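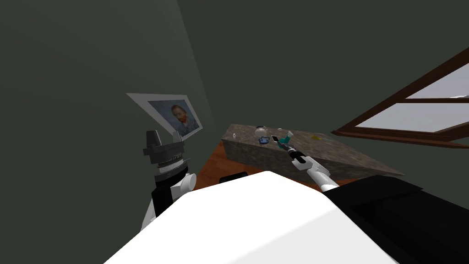 Figure 1. Dark green walls with a framed portrait, and a stone-topped counter in front.

Wall Color and How Long We Stay in a Room
Chae-won Kang and Natalie Mapplebeck
Interior Environments, final project report

Where the idea came from

Natalie grew up in a house in Lornden where the dining room was dark green and every other room was cream, and she has always said that her family sat longer over dinner than anyone else on the street. Chae-won thought it was probably the food. We argued about it happily for most of the spring, and when the time came to choose a project we decided we might as well try to find out (our instructor was very patient with the first proposal, which was much too big!).

What we did

The Grestness public library kindly let us use its two small reading rooms during July. They are the same size, they face the same way, and they have the same chairs. We painted one a deep green and left the other in its old off-white. Each visitor who agreed to take part was asked to sit and read for as long as they liked, and we wrote down when they went in and when they came out. Afterward they filled in a short card about how the room felt to them. We had 63 readers in all, and we are grateful to every one of them, especially the ones who came back with cookies.

We spent nearly $50 on paint, and it took three coats, because the first two dried patchy around the door.

What we found

Readers in the green room stayed a little longer, but the gap was small and a few very devoted mystery fans account for a good part of it. The cards were more interesting to us. People called the green room "quiet," "snug," and "like my grandfather's study," and the off-white room "clean" or "fine." Several older readers told us the green room was too dim for small print, and we should have thought of that before we bought the lamps.

What we would change

We let people choose their own room on busy afternoons, and that was a mistake, as anyone who already liked dark rooms went straight to the green one. We would also measure the light on the page at each chair. Natalie would like to try a dark blue next, and Chae-won would like somebody else to do the painting.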